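Minutes: Pidinent Cell, Fault Review
April
Start 2:10 p.m. Present: cell operations, controls, safety. Cordeiro joined by phone. Okano sent comments in writing.

1. Previous minutes
Accepted with one change. The torque limit in item 4 was recorded for the wrong joint and has been corrected in the shared copy.

2. Grasp fault, jar task
Operations reported that the arm went into protective stop during a transfer move between grasps. The stop was logged as a position following error on the wrist. The log holds 423 cycles since the last restart, and the same error code is present on 2 of them. The first was cleared at the panel and no report was filed.

Controls went through the wrist camera recording. During fast moves the background smears and the vision module has nothing it can use for pose. The gripper itself stays readable. Scuffing and dust on the finger faces were noted.

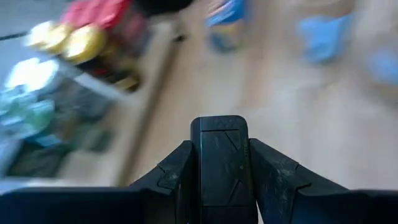 Wrist camera view during a fast move. Gripper sharp, background blurred.

Controls' position is that the module kept publishing a jar pose through the move when it should have marked the pose stale. The planner accepted it and issued a correction at full speed. Safety asked whether the speed limit applied to corrections. It does not. The limit is set on planned moves only.

Okano's written comment: the stale flag was in the Vemen driver before the last update and may have been dropped in the merge. To be checked against the old branch.

3. Clearance around the jars
The test set is packed closely together on the table, with mixed jar heights and lid colors and one patterned tin standing tilted. Operations prefers to keep it this way, as spread-out jars do not show the fault. Safety has no objection provided glass is treated as breakable in the risk sheet. At present the sheet lists the load as "packaged goods" with no further detail.

Finger-to-jar clearance was discussed at length.

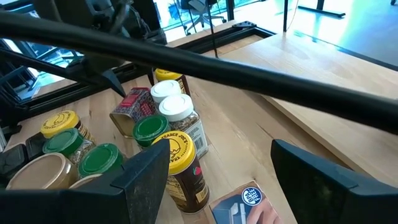

Cordeiro asked for a fixed minimum. Controls would accept one for the approach but not for the final close, where contact is intended. Agreed to write the approach value into the cell settings after the next trial and leave the close as it is.

The frame rails behind the jars are missing from the collision model. Operations will measure and add them. Until then the arm is not to be run past the back row.

4. Stop response
Measured time from fault to standstill was around 200 ms. Safety accepts this at reduced speed only. The panel currently lets an operator clear a following error with a single press. Agreed that this code will need a key reset and a log entry.

5. Interim limits
Transfer speed reduced to 76 percent of the current setting. Corrections from vision disabled while the wrist is moving. Both remain in force until the driver is checked.

6. Actions
Controls: compare the Vemen driver with the old branch, restore the stale flag if missing.
Controls: apply the speed limit to corrections.
Operations: add frame rails to the collision model.
Operations: clean finger faces, inspect the jaws for wear, file a late report for the first stop.
Safety: amend the risk sheet, issue the key reset procedure.
Cordeiro: confirm whether a spare set of fingers is in stock.

7. Other business
Cable routing at the wrist was raised and held over.

Closed 3:05 p.m. Next review to be called once the driver comparison is done.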